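**Ticket: Foray logging app, find locations wrong after sync**
Product: Wemia (mobile), Uvitz (club map server)
Reported by: Radoslava Kolář
Priority: high, season is open
Status: resolved, one item left with the vendor

**Report as received**

Since the October update, mushroom finds logged on a phone show up on the club map in the wrong spot. Chanterelles picked along the Devano trail are plotted on the far side of the creek, where there is only a clearcut. One of our newer members followed the map on a tablet and ended up on the steep bank above the water in fading light. She got out fine, but I don't want a second one. Please treat the map as unreliable until this is sorted out.

**First checks**

- Phone clock and time zone correct.
- Location permission set to "precise" on the reporter's phone.
- Original entries opened in Wemia before sync. Coordinates look right there.
- Same entries opened on Uvitz after sync. Coordinates have changed.

So the GPS fix is good and the fault comes in during or after the sync.

Members were emailed and told to use the paper map for the time being. The public layer on Uvitz was switched off at 4:30 p.m.

**Narrowing it down**

Pulled 26 finds from the last two outings and compared the phone value with the server value. 19 had moved. The rest matched exactly.

The ones that moved were all marked "sensitive site". The ones that matched were all ordinary finds — puffballs, shaggy manes and a few honey mushrooms near the parking lot.

The sensitive flag is there to hide good patches from the public. When it is ticked, Uvitz is supposed to show the public a blurred location and show signed-in members the true one. Members were getting the blurred one too.

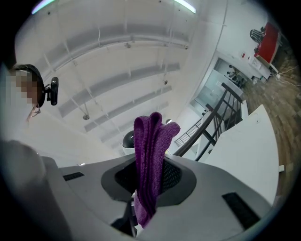
Are the true locations lost for the finds that were moved?

They are still on each phone, provided the member hasn't cleared the app or reinstalled it. The server overwrote its own copy, so the phone is the only good source until a re-sync is done.

**Cause**

The update changed the blur setting from a display option to a storage option. The new default radius is 3,000 metres. Our old setting was much smaller and was not carried over, and the server applied the new one to every flagged entry as it arrived.

**Fix**

1. In Uvitz, under Site privacy, set "Blur applies to" back to "Public view only".
2. Set the radius by hand. We are using 5 kilometres for pine mushroom and leaving the rest at the default.
3. Save, then restart the map service. The setting does not take until it restarts.
4. On each phone, open Wemia, go to Sync and choose "Send all again". Do this on Wi-Fi.
5. Compare two or three flagged finds against the phone before trusting the layer.

Tested first on the Darko area, which has few entries. All of them came back to the right place. Then ran the whole club.

**Follow-up from reporter**

Checked mine this morning and the Devano finds are on the correct side of the creek again. Two people had already reinstalled the app, so their flagged finds stay blurred. I've gone through those entries and added a note telling members not to navigate to them.

**Left open**

Vendor has been asked to keep existing privacy settings through an update. No reply yet. Automatic updates on the server are off until we hear back. Public layer is back on.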